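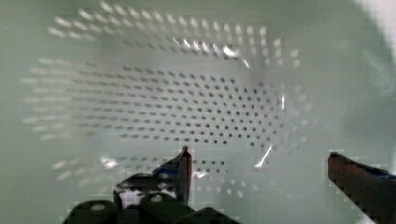
Recording colander demonstrations by remote control: wrist view and hand guidance compared

Gevus User Forum > Teaching and Demonstration > Kitchen Tasks

Opened by: fekgate_lab
Posted 2020-11-28

Members of the Fekgate teaching group are requested to comment on the following before the task sheet is issued to operators.

The task is the lifting of a plastic colander from the counter and its placement in a sink. Demonstrations are recorded by remote control through the Ciltix console. The operator has the wrist view on the main screen and the side view on a smaller one. The present draft of the sheet instructs operators to lower the open gripper into the colander, move toward the near wall, and close on the rim with one finger inside and one outside.

Our concern is with the first part of that motion. With the gripper lowered into the colander and the fingers open, the wrist view consists almost entirely of pale green plastic and holes. The rim is not clearly presented to the operator, and the brightest part of the upper right corner gives no usable edge. Several operators have reported that they stop at this point and look to the side view before continuing. These pauses are retained in the recordings.

We would welcome advice on two points: whether the approach should be changed, and whether this task would be better taught by hand guidance.

Reply from: bench_two

The second question should be settled first, in our view. This unit recorded the same kind of task by hand guidance in April, on the Yusuf bench, and found it the more satisfactory method. The person teaching stands beside the arm, sees the rim directly, and moves the gripper to it in one motion. There is no hesitation over the holes because the teacher has no need of the wrist view.

We obtained 338 accepted recordings by this means. Operators required up to 15 minutes of instruction before their first accepted one. Our experience with the console has been that new operators take considerably longer to become comfortable with depth.

Reply from: m_archive

I must disagree with the recommendation above, although I do not question the figures. In hand guidance the teacher makes use of information the robot does not have. If the policy is to be trained on the wrist view, then the person demonstrating should be working from that view as well. A motion which is obvious to someone standing at the bench may have no visible cause in the recorded images.

There is also the matter of the teacher's hands and sleeves. We reviewed a number of hand-guided sets last year and had to set aside a good many in which a forearm crossed the side view.

On the approach itself, I would not lower the gripper into the bowl at all. The rim should be found from outside and above, while it can still be seen as a curve against the counter. The inner finger then goes over it by a short distance only.

Reply from: bench_two

The forearm problem is a matter of training and can be corrected. Our teachers hold the arm from behind the wrist, and the sheet says so in its second line.

I accept the point regarding information in principle. In practice, our side camera was included in the training input, and the rim was in plain sight there throughout. The objection would carry more weight if the wrist camera were the only one.

Reply from: console_training

May I add a comment on what operators are taught to look for. The holes in the colander are more useful than the opening post suggests. On the flat bottom they are small, dark and closely set. On the sloping wall they are pale, drawn out and arranged in curved rows. An operator who has been shown this difference can judge from the wrist view which part of the colander lies beneath the fingers, and can move toward the wall with some confidence.

The glare is a separate difficulty. Operators have been known to take a bright streak on glossy plastic for the edge of the rim, and to close on it. Our instruction is as follows:

Do not close on a bright line until it has been checked in the side view.
Keep both finger tips in sight while moving across the bottom of the bowl.
If the rim cannot be found, raise the arm straight up and approach again.
Mark the recording as a second attempt. Do not delete it.

The last item is disputed within our own office – some reviewers would prefer that only clean attempts be kept. My position is that recoveries are worth having, provided they are labeled.

Reply from: m_archive

I support keeping them. I would exclude long pauses, however. A recovery shows the robot what to do next; eight seconds of a stationary arm while the operator consults another screen shows it very little. Could the console be set to trim these automatically?

Reply from: console_training

It can. The setting is under Session, then Idle Trim, and is off by default. Please note that it trims on arm motion alone, so a slow closing of the fingers may be removed with the pause. We advise leaving a margin of 2 seconds at either end.

Reply from: quiet_gantry

A small question from a new member. Is the blue tape on the fingers required for the console, or may it be omitted? The sheet does not mention it.

Reply from: fekgate_lab

The console does not require it. Tape should nevertheless be left as it is for the whole of a recording set, so that the fingers look the same from the first session to the last. A line to this effect will be added.

With regard to the main question, the task will remain on remote control for the present. The approach will be rewritten to find the rim from outside, as proposed by m_archive, and the note on glare will be included. We shall also record a set of 8 demonstrations by hand guidance, using the grip described by bench_two, so that both methods may be reviewed together.

Reply from: bench_two

Eight is too few for a fair comparison, and I would ask that this be noted. We are willing to supply our own sheet and the April recordings if the file format can be agreed.

Reply from: fekgate_lab

Noted, and the offer is accepted. Please send the sheet first. The format for the recordings will be taken up in the Export and Conversion section, where a thread is already open.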